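Home About Pantry Notes Archive Contact

I have been meaning to write about sorting day since July, and every time I sit down to do it somebody needs a ride somewhere, so please forgive the delay! We pack boxes for our end of town out of the old Gatero building, and before anything gets packed it all has to be sorted on the long table with the green top.
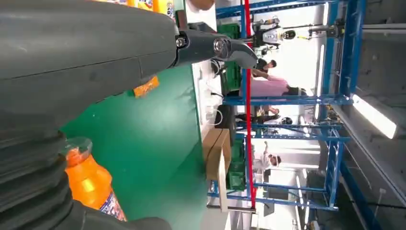
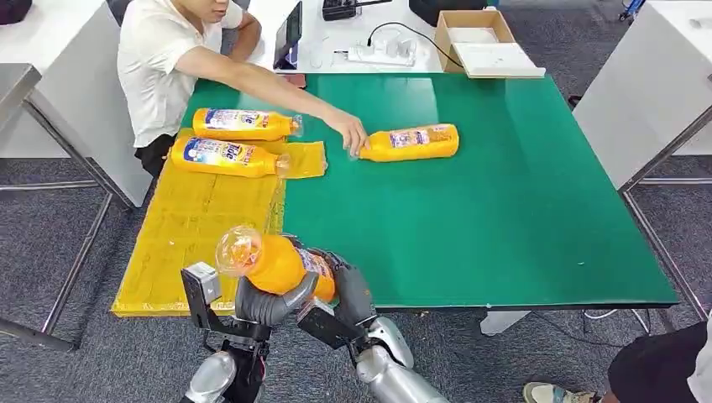 An orange bottle on the green table, both times.

I do love that green. Labels show up so well against it, and with orange on the table you really want to read labels – soda goes with the snacks, laundry soap goes nowhere near them, and at 3 in the afternoon my eyes are tired enough to mix up the two. Jucélia Marinho taught me to lay bottles on their sides while I sort, all the way back when we had 11 families on the list. We have 41 now, and I still do it her way (she checks).

The green crates against the blue shelving are my other favorite thing. They stack properly, they wipe down with a damp rag, and they don't sag the way our cardboard boxes do by the end of summer. I'd happily trade every box we own for more of them.

Next time I want to tell you about the snack shelf, and about my long and mostly losing fight with packing tape. If you have a brand that tears cleanly, leave me a note in the comments.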